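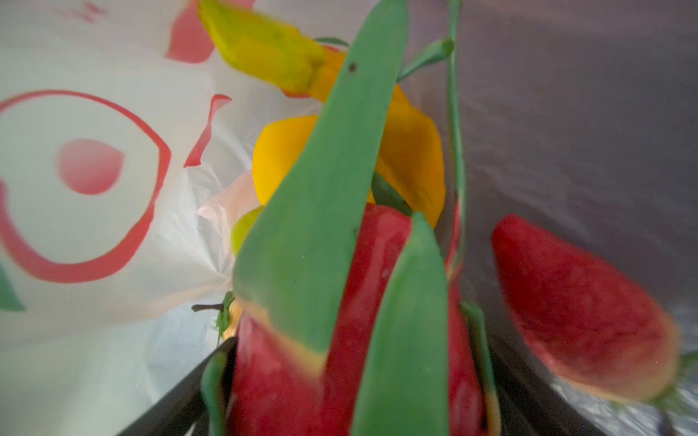 Éabha Mulcahy has called the Terkell rule the only reform in Prirklow's history that was praised before it was read. The **Terkell rule** is a provision in the standing rules of the Prirklow borough council that lets residents force a separate vote on an item placed on the consent agenda, the bundle of supposedly routine business that the council passes in one motion. A written request signed by 115 registered voters is enough to pull an item out of the bundle. The rule has been copied, with changes, by the neighboring town of Rustance. Supporters describe it as a check on quiet decision-making. The evidence for that claim is thinner than is usually suggested.

## Background

Prirklow is governed by a council of 11 members elected at large. Like many small councils, it had long used a consent agenda to save time on minutes, permit renewals, and small purchases. Any council member could ask for an item to be taken separately, though few did.

The practice drew criticism when a lease on borough land, a road contract, and a change to parking fines were all passed by consent within one year. Local accounts often say that the public was "kept in the dark" about the three items. The agendas had been posted as required, and each item was listed by title. The titles were not informative. The lease appeared as "Agreement, parcel adjustment," and the road contract gave no price.

## Adoption

The rule takes its name from Terkell Street, where the lease was located, and not from a person, although several guides to the borough refer to a "Councilor Terkell." No member of that name has served.

A draft was circulated by a residents' group that wanted any item pulled on the request of 25 voters. The council raised the number before the first reading. The version passed in April 2020 also added two conditions that were absent from the draft:

- The request must reach the clerk by noon on the day before the meeting.
- The same item may be pulled only once, even if it returns in amended form.

The vote was unanimous. It has been cited as proof of broad support, but members who had spoken against the draft voted for the final text, and at least one said in debate that the changes had made it "safe." The council's own summary left out the second condition.

## How it works

Agendas are posted three days before a meeting. The deadline leaves residents less than two days to read the agenda, agree on an objection, and collect signatures. Signatures must be in ink, and the clerk checks them against the voter roll. A request that falls short after checking can't be topped up.

If a request is valid, the item is read out and debated under the normal time limits, then voted on by roll call. The rule does not require a public hearing. It does not delay the vote either, a point on which press coverage has often been wrong.

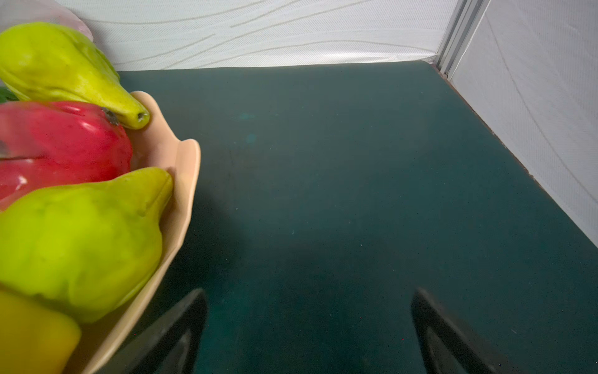

*Artificial produce in a scalloped bowl.*

## Use and results

The borough's published log lists 263 consent items in the first full year under the rule. Residents pulled four of them. All four were then approved, three without a change of any kind. The fourth, a contract for snow removal, was passed with a shorter term, but the shorter term had already been proposed by staff in a memo dated before the request came in.

The best-known use of the rule concerned the sale of a former pump station. Organizers gathered 1,225 signatures, far more than were needed, and the item was debated for most of an evening before passing by one vote. The case is commonly presented as a near miss that shows the rule's power. An earlier straw poll of the members had come out the same way, by the same margin, so it is hard to say what the debate changed.

Defenders argue that counting outcomes misses the point. In their view, the rule works by making the council more careful about what goes on the consent agenda in the first place. This may be true. The number of items bundled each month did fall after adoption, but the borough also hired a new clerk in that period who moved permit renewals to an administrative process, and no study has separated the two effects.

## The Woldegiorgis review

The council ordered an outside review, known as the Woldegiorgis review after the consulting firm that carried it out. Its report was delivered in June and found the rule to be "functioning as intended." The finding is widely quoted. The body of the report is more guarded. It notes that the firm interviewed council members and staff but no one who had signed a request, and it offers no definition of what was intended.

The review made three recommendations: post full contract prices in item titles, accept electronic signatures, and publish the reason whenever a request is rejected. The first was adopted. The other two were sent for further study — where they remain.

## Adoption in Rustance

Rustance passed its own version with a lower threshold and an automatic delay of one meeting for any item pulled. The delay makes it a different instrument, and comparisons between the two towns should be read with that in mind. Aoife Carroll has argued that Rustance has the stronger rule and Prirklow the better publicity. Opponents in Rustance say that the delay has been used to stall ordinary purchases, though the one purchase they regularly name was held up by a missing bid form and had not been pulled at all.

## Terminology

"Terkell rule" is sometimes used loosely for any procedure that removes an item from a consent agenda. The power of a single council member to do so is much older and is found in most standard manuals of procedure. The term is properly limited to removal by petition.

## See also

- Consent agenda
- Petition
- Roll call vote
- Standing rules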